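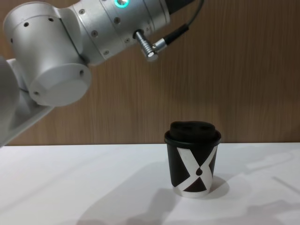 The coffee cart is back at Prarkport station, and I'm writing this with a cup next to me, so consider me biased.

If you got off a morning train at any point since spring, you know how grim it had become. The old kiosk on platform 2 shut in April when the lease ran out, and after that your choices were the vending machine (tomato soup, or hot water that tasted of tomato soup) or the walk across four lanes of traffic to the gas station. I did that walk a lot. I missed the 7:37 doing that walk, more than once, and had to explain myself at work each time.

So when I came down the steps on opening morning and smelled real coffee, I may have made a noise. A man with a bicycle looked at me.

The new place is called Dakova, and it's run by Cuiping Lü and Bartosz Kubiak, who used to have the little bakery counter at the back of the Yuen market hall. If you ever bought the poppy seed rolls there, yes, they're the same people and yes, they brought the rolls! They won the station lease in October after the railroad put it out to bid a second time. The first round got no takers at all, which Bartosz puts down to the rent. The second time around the rent was lower and the lease was longer, and they signed.

"We looked at it the first time and laughed," he told me, while steaming milk for a woman who was plainly about to miss her train. "Then they called us back."

I asked Cuiping what the hardest part had been and she said plumbing, before I'd finished the question. The kiosk had a sink but the drain went nowhere useful, and getting a new line under the platform meant working at night between the last train and the first. That took them 19 nights. She was there for most of them with a thermos, arguing about pipe slope, and she says she never wants to hear the word "gradient" again as long as she lives.

Now, the menu. It's short. Black coffee, milk coffee in two sizes, tea, hot chocolate for the school crowd, and a different soup every day from eleven on. The rolls come in poppy seed, cheese, and a plain one that I'd have skipped if Cuiping hadn't pushed it on me with butter. Don't skip it. The beans are roasted over in Didia, a blend that Bartosz describes as "for people who are still asleep," and I thought it was lovely, a bit nutty, not at all sour. My neighbor on the bench thought it was too strong and went back for more milk, so there you go. 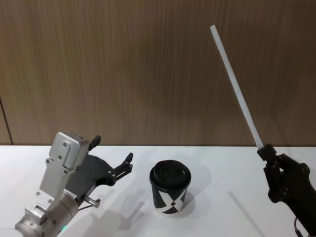 A black paper cup, ready for coffee to go.

The part that's got people talking on the platform is the price. A small black coffee is $2, and it stays $2 until nine in the morning if you bring your own mug. In a paper cup it's a little more. I've heard some grumbling over that (one gentleman told me, and everyone near us, that he wasn't going to carry crockery to the office like a camper), but most regulars seem to have come around fast. By my third visit the line was half travel mugs, plus one woman with what I'm pretty sure was a gravy boat.

Sigrun Dalen, who takes the same train as me and has strong views on everything, loves the mug deal but wants a rinsing tap. She has a point. You drink your coffee on the way in, and by evening you've got a sticky mug in your bag and no good place to deal with it. I passed this along to Bartosz and he groaned, and I think I heard the word gradient from somewhere behind him. He did say they'd look at it once the weather warms up.

There's also a loyalty card, stamped by hand, tenth drink free. I've already lost one. Cuiping says they keep a cookie tin of spare cards behind the counter for people who want to leave theirs on site with a name on it, and there were 29 in it by the end of the first week. Mine is now number thirty, under "blue hat." 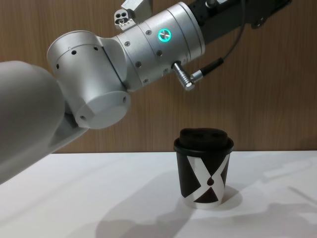
A disposable cup costs a little extra before nine.

What I hadn't expected was how much the platform itself would change. There used to be this thing where we all stood at our own spots, staring at the clock. Now there's a huddle at the kiosk end, under the bit of roof that doesn't leak, and people talk. Su-chen Fu, who has the flower stall by the ticket hall, told me she's selling more in the mornings than she has in years, just from folks who arrive ten minutes early for coffee and then wander. She's started doing small bunches at eye level by the door, tulips mostly, and she wants everybody to know they'll last the day in a desk drawer if you wrap the stems in wet paper. (I tried it. They did, though they came out a bit flat on one side.)

Not everything's working yet. The card reader dropped out twice while I was in line, and the only fix anyone had was to wait, so bring some coins. The shutter on the street side is stuck at waist height, and you'll see people ducking under it, which the railroad has asked us all to stop doing. And the hot chocolate ran out before eight on the day of the school trip. Baoshan Wan, who was herding the kids onto the train, handled it better than I would have. He bought every roll left in the basket and called it breakfast. 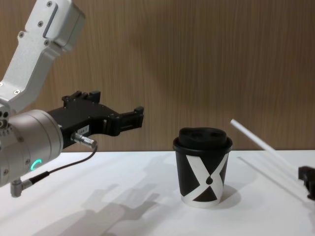
Seating is the other question I keep getting asked. For now there's the one long bench and that's it. Bartosz would like a couple of high tables along the back wall so you can put your bag down and drink like a human being, but the railroad measures everything from the yellow line and they're still going back and forth over how deep a table can be. He showed me the drawing. It has a lot of crossings-out on it. If they get the go-ahead, the tables could be in before the snow, and if they don't, we'll all keep balancing rolls on our knees.

Opening hours are 5:45 in the morning until two in the afternoon, weekdays only for now. They'd like to add evenings, but that depends on finding somebody for the late shift who doesn't mind the cold, and Cuiping asked me to mention that they're hiring. Stop by and ask at the window, preferably after the 8:29 has gone, when there's a lull and one of them can hear you.

Tomorrow's soup is split pea. I've got a late start, so I'll be the one at the front of the line at eleven.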